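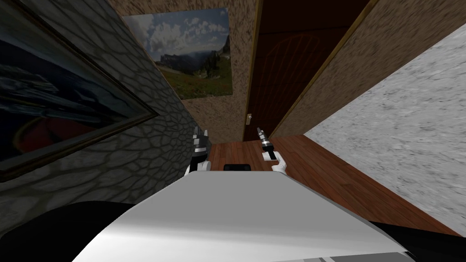 Hokeo evaluation service: speaker notes
Presenter: Aslı Yalçınkaya, Illard
3 December 2024

Slide 1. Welcome the members and thank Cengiz Özkan for the invitation. State that Illard has reviewed Hokeo under a paid trial license and holds no interest in the vendor.

Slide 2. The service runs a customer's control software in simulated homes before any hardware is bought. The base plan includes 17 home layouts and 100 runs per month. Pause for questions on pricing.

Slide 3. Door tasks. Explain that a run is scored on approach, grasp of the handle and passage. Our team submitted 40 runs. Narrow hallways took some 100 hours of staff time to set up, more than the vendor had estimated.

Slide 4. Concerns. Wall and floor textures can be changed, but handle stiffness cannot. Reports are exported in one format only. The vendor expects to address the second point in January.

Slide 5. Recommendation: renew for one term, limited to the Skerkitz site. Refer contract questions to Mr. Özkan.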